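Ticket: inclinación del horizonte en los episodios de palillos
Proyecto: Plotitz
Abierto por: Girish Joshi
Asignado a: Yogesh Upadhyay
Estado: en curso

6 de junio de 2021
El validador rechaza 29 episodios de la tarea de palillos con el aviso "gravedad fuera de rango". El resto de la tanda pasa sin avisos.
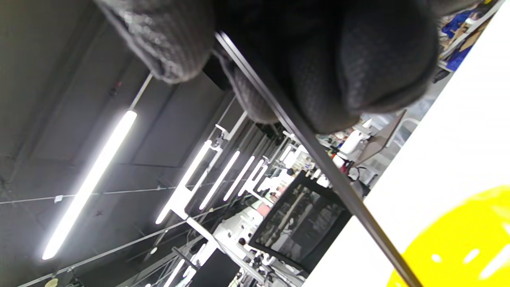
Reiniciar el servicio de seguimiento no cambia nada. Jitendra Rastogi repitió dos episodios con la misma configuración – mismo aviso en los dos.

Comentario de Yogesh Upadhyay:
El fichero de calibración es el de octubre, anterior al cambio de soporte. El validador compara con la orientación antigua. En los episodios con el cuenco amarillo el desfase es el mismo de principio a fin, así que no parece deriva.

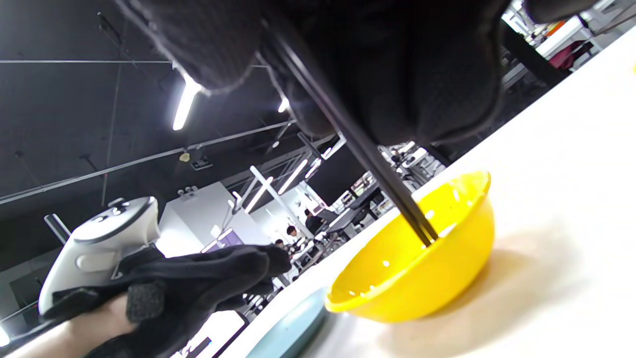 Foto: Akash Chauhan

Pendiente: recalibrar y volver a pasar el validador. No borrar los episodios rechazados – Mutua Magesa quiere corregirlos con la matriz nueva.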